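Okay, I promised some of you a report from the Etunier open day in Furkdale, so settle in, because I took a lot of pictures and I have a lot of feelings about a very small window.

I drove over from Buenaventura (27 miles, one good peach stand) expecting big orange machines behind fences. Instead I spent most of my afternoon beside a tabletop with a little wooden window frame on it, and I could not have been happier!
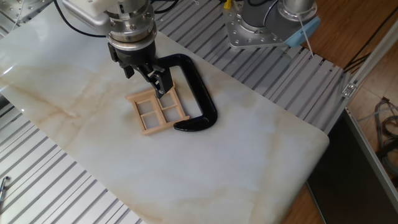
Little window, big clamp, robot arm overhead.

My grandfather built window sashes, so of course I planted myself right there and asked far too many questions. The folks from Civeck were so patient with me. They told me clamping is one of the harder chores to teach, and that the team has logged 3,450 practice runs at the bench so far.

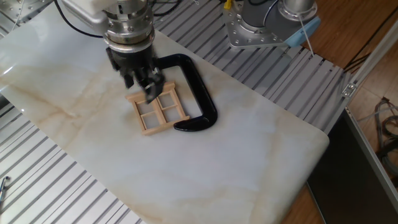
Gripper down on the panes. I held my breath for this bit.

You know how you hold your own breath when somebody else is threading a needle? That was me, and also the two kids next to me, who had been loudly asking about lunch a minute earlier. 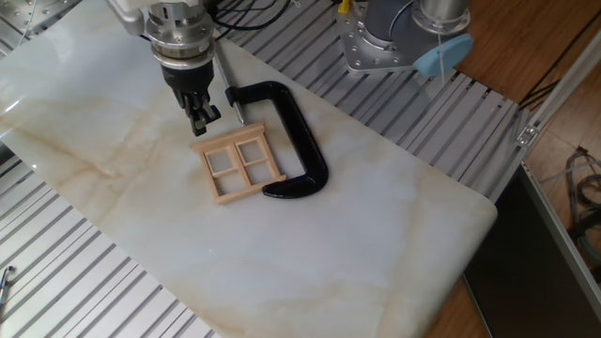 The clamp's screw and T-handle, right alongside the gripper. My grandfather had one just like it hanging by the door.

A lady at the welcome table said they were expecting about 500 visitors by closing, and judging by the parking lot I believe her. Go early if they do it again next May, wear comfortable shoes, and bring cash for the peaches.

More tomorrow, once I find the notebook where I wrote down everything they said about glue.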